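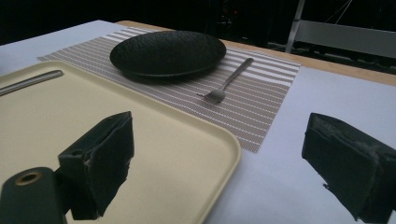

Place setting station: tray, striped placemat, black plate and fork, with the gripper open over the table.

Planning your equipment: common questions

What should I buy first?
The hand-held grippers! People want to start with the arm (we did too), but you can learn a huge amount about a table-setting task before a single motor shows up. Our Prelletby group started with 2 Hilik grippers and a folding table.

How much should we set aside for tableware?
More than you think, and it's the fun part of the budget. We spent $272 on plates, mats, trays and flatware in the first round. Get a mix of dark and pale pieces, smooth and textured. Small forks are great practice — they lie so flat that every bit of fingertip wear matters.

Do fingers wear out?
Yes, so put them in the budget as supplies. We keep 5 spare pairs on the shelf and reorder when we open the third. Rainer Thiele handles our orders and buys them in one batch every November.

Is a used arm a good idea?
It can be a wonderful idea. Ask for the service history, check that the controller still gets updates, and get a written price for shipping. Our Pisus quote left out the crate and the lift gate, and that added $402.

What about lights and furniture?
Buy a good overhead light before you buy a second camera. A plain wooden table and a white cloth will do nicely, and you can swap placemats whenever you want a new look.

Can I see your spreadsheet?
Please do! Ask for the Iordache sheet at the front desk and we'll send you a copy. Prices in it were last checked 17 July 2022, so get fresh quotes before you order.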